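Sakitix Bin Picking Kit for Student Teams

23 September 2020
By Parviz Nikzad, Education Products
Reading time: 3 minutes

The Sakitix Bin Picking Kit is supplied to schools, colleges and student clubs that already have the use of an industrial arm and wish to enter the Betholm Challenge or run the same task as a term project.
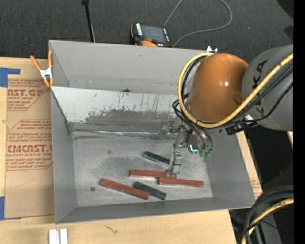

The task

Teams are required to program an arm to lift rectangular bars out of an open-topped metal bin and set them down in a marked area on the table. The bars are tipped in by a judge and may come to rest at any angle, against one another or close to a wall. Red and green bars carry different scores, and the proportion of each is not announced before the round begins. A bar which is dropped outside the bin is out of play for the rest of that round.

Bars lying side by side are the usual difficulty. A finger that comes down between two of them will often push both towards the wall, where there is less room to take hold. Teams are advised to spend their early sessions on single bars in open positions and to bring in touching bars only when the first exercise can be repeated without help.

What is supplied

The kit contains one grey metal bin, a set of 24 bars in red and green, a printed table template and the Plindberg course book. The book is divided into nine units, each planned to fill one club meeting. Spare bars may be ordered in either colour under part number 909.

The arm, gripper and controller are not included. Any two-finger gripper may be used provided that its fingers can reach the floor of the bin at all four corners. Teams which make their own fingers should submit a drawing with their entry form.

Setting up

The bin should stand on a flat table within easy reach of the arm and should be clamped at the rim before any program is run. Cables and hoses on the arm must have enough slack to follow the wrist through its full turn, and must be checked again whenever the gripper is changed. Programs are to be run at reduced speed until a member of staff has watched a complete cycle. The handheld controller is to remain with the operator while the arm is under power, and all other students are to stand outside the marked working area.

The bin floor and walls will become scratched with use. This does not affect scoring, although teams working with a camera should note that worn metal reflects light unevenly. The course book deals with the matter in Unit 6, together with advice on lamps and the choice of background.

Use in class

The course book assumes that students have met basic programming and can measure an angle. No earlier experience of robots is expected. Groups of four work well, with one student at the controller, one watching the gripper, one keeping the log and one preparing the next trial. Roles should change at each meeting.

Assessment sheets are provided for teachers who wish to mark the project as coursework. Marks are given for the written log and for the team's account of failed picks as well as for the number of bars moved. Schools using the Taheri workbook from the previous edition may continue to do so, but the page references in the new assessment sheets will differ.

Orders and entries

Kits are sold to registered schools, colleges and clubs only. Orders should be made on headed paper or from a school email address and should name the member of staff responsible for the arm. Catalogue number 112 applies to the full kit; the course book may also be bought separately.

Entries for the Betholm Challenge close in June. The purchase of a kit does not enter a team, and a separate form must be returned by the supervising teacher. Questions about the rules should be sent to the Betholm office, and questions about parts to Sakitix Education Products.

Last updated: 23 September edition, second issue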